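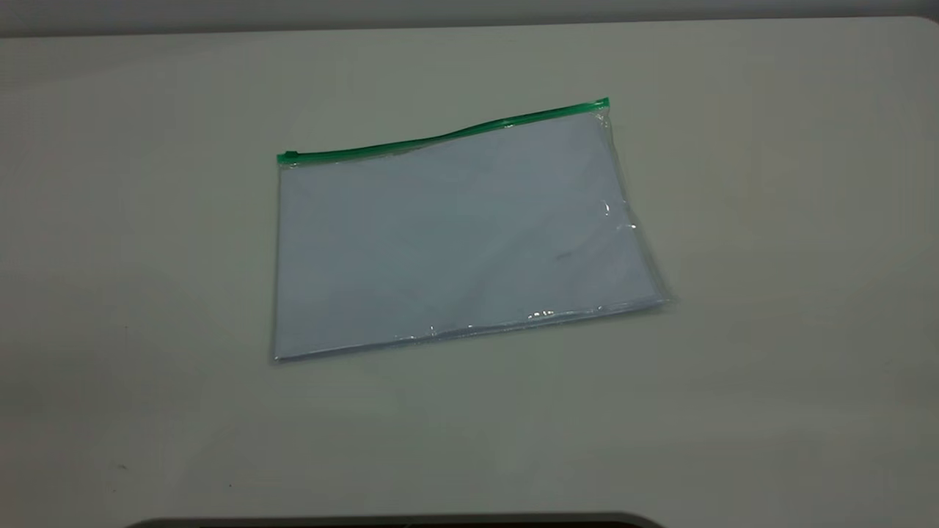
Clidden publishes good practice guide for robot handling of flexible packaging

BUTORSTEAD, March – Clidden today released a good practice guide for companies and labs that use robot arms to handle pouches, bags and other soft containers. The guide is free to download and applies to tabletop work cells.

It was written with Rallanham, which builds test cells, and Uddin, a supplier of packing equipment. Drafts were tried at 3 sites over the winter, and the authors received 241 comments. Of these, 89 led to a change in the text.

The guide has 4 parts: the work surface, the test object, the task record and stopping the arm.

Under the first part, the table should be clear of everything the task does not call for, and lighting should be recorded at the start of each shift. Tables with a matte finish are preferred. Glare from clear plastic is treated as a normal working condition, and sites are asked not to remove it by covering or dulling the object.

The second part covers common items such as a transparent zipper pouch with paper inside. Operators should note which end the slider is at, whether the pouch lies flat and how it is turned on the table. Contents should stay the same through a run. A pouch with a split seam or a damaged track is to be replaced and the change logged.

The task record must state what counts as a finished task before the first attempt is made. Failed attempts are kept along with the successful ones. Sites that change the definition partway through must start a new record.

The last part requires a stop control within reach of the operator's seat. Hands stay off the table while the arm is powered, including when a pouch has slipped and needs to be moved back.

The guide is voluntary and does not replace existing safety standards or local law. Clidden will accept comments on this edition through September.

Copies are available from the Clidden office in Butorstead and on the company's website.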